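Thread: Is the Kaltberg starter kitchen box worth 60 quid?

nayeli_v
2024-03-10
Tempted by this for my son's first flat. Sixty pounds for plate, mug, colander and bowl. Anyone own one?

TürkmenT
Bought it in February and I'm not convinced. Sixty for four things!

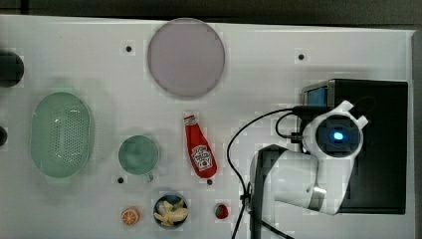

Reply 3: fulgencio_b
Nice mint green on that colander, but it's all tiny holes. Rice, fine. Try draining pasta for four and you'll be stood there a while.

Reply 4: Macario S
Disagree, mine drains perfectly well. The plate is the weak bit, a matte finish shows every knife mark.

Reply 5: TürkmenT
Perfectly well with how much pasta? One portion?

Reply 6: fulgencio_b
And that bowl only just suits a toy banana. Raltby do plain white ones, buy those singly.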